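Walk into the old ferry hall at Polton this summer and the first thing that hits you is the sound: 16 painters, all working at once, with the doors wide open to the street. Uzma Magsi had her sleeves rolled up and was mixing a blue so deep I stood there and forgot my next question!

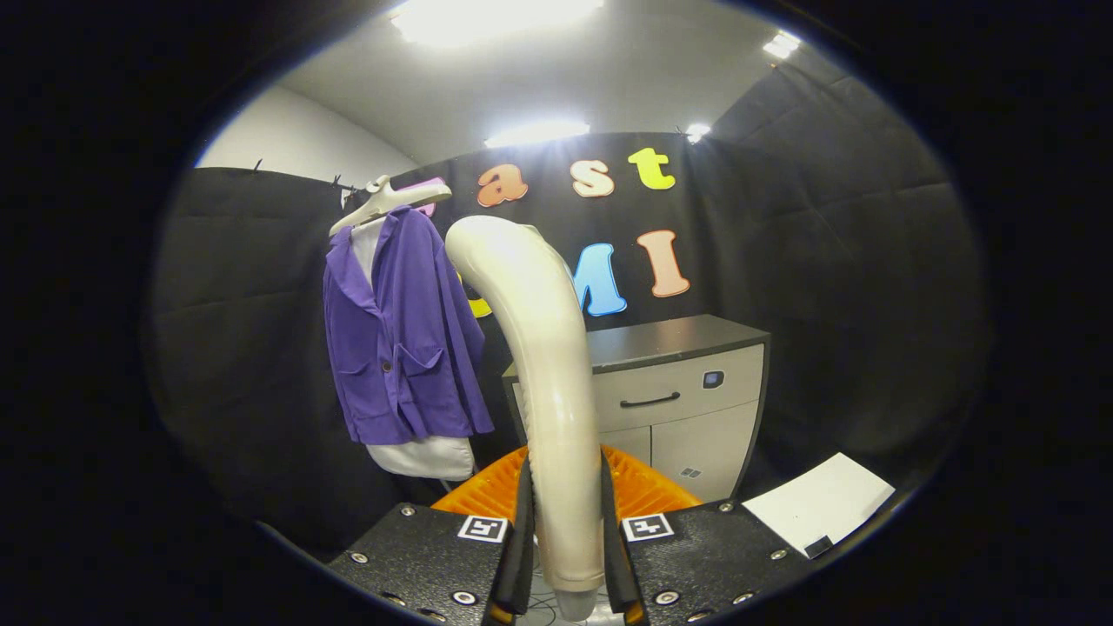 Upstairs it gets quieter. Liesbeth Kramer has hung 147 small ink drawings along one wall (bring your reading glasses), and they reward a slow second lap. The open studios run into July, and I'm already planning to go back.

© Zamfir Magazine | Contact | Back to top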